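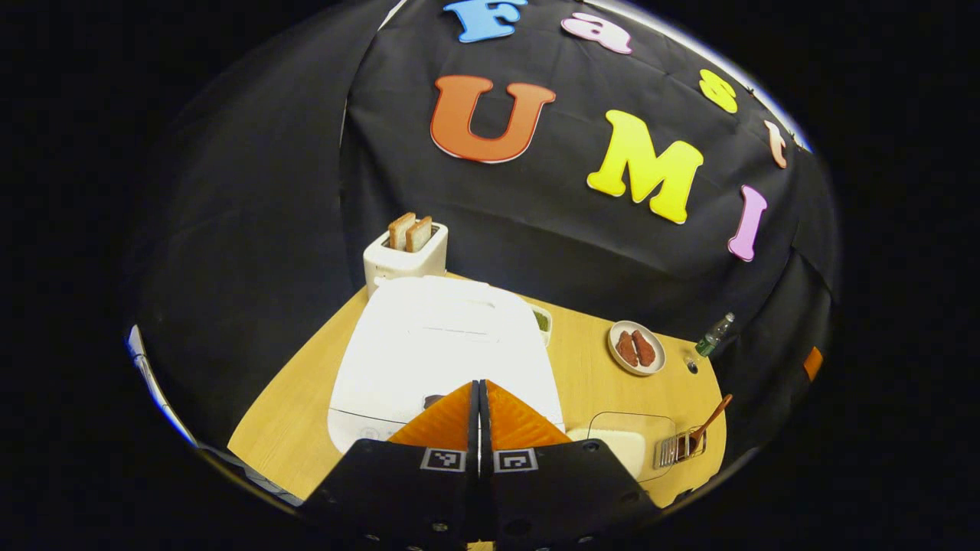 Kit watch: the Zilatus hand-held gripper bundle

Zilatus has started mailing its fall offer to small automation shops, and three of our readers forwarded it to us in the same week with more or less the same question. Is it worth the money? We have read the offer sheet twice and the contract once, and our answer for now is no, or at least not on these terms.

What you get is a hand-held gripper with two orange ribbed fingers and a pair of square markers on the front plates, a camera, a carrying case and a year of access to the Zilatus training service. You pick things up by hand, the recordings go to Zilatus, and a policy comes back that is supposed to run on your own arm. The pitch is kitchen work: toast, plates of meat, bottles, lidded tubs. With black cloth behind the table and big foam letters spelling "Fast UMI" on it, the setup makes a cheerful sight. It tells a buyer very little about a lunch counter at noon.

The word "fast" deserves some attention. The sheet promises a working task after 191 recordings. Working is not defined. We wrote to ask what share of attempts succeed, on which arm, and whether the toaster may be moved between tries. The reply said results depend on the customer's environment. Well, yes. Ours has a window, for one thing, and the light on the bench changes all afternoon.

Soft fingers are a sensible choice for bread, and we have no quarrel with them. We are less sure about glossy lids and clear plastic containers, which have given our own cameras trouble for years. The sheet skips over both. It also has nothing on washing the fingers after a greasy job, and spare pairs are listed as "price on request."

Then the contract. The trial lasts 30 days, counted from shipping, so a slow courier eats into it. Recordings stay on Zilatus servers for the length of the subscription, and exporting them is a paid extra. Punville dropped a similar clause from its own service in February after customers complained, and Mathur never had one. If you record the work, you should be able to take the files with you when you leave.

Support is by email only, with a promised answer in 2 working days. Ours took 3, and the answer was the one quoted above.

Anybody still tempted should get the following in writing before paying:

Success rate per task, with the arm named and the number of tries given
Trial period to start on delivery
Free export of your own recordings
A price for replacement fingers

Cinari has a competing bundle on the way and has agreed to lend us one. We have asked Zilatus for a loan unit on the same terms and are still waiting. Readers who have signed up already, please write in, especially if you have run it next to a window.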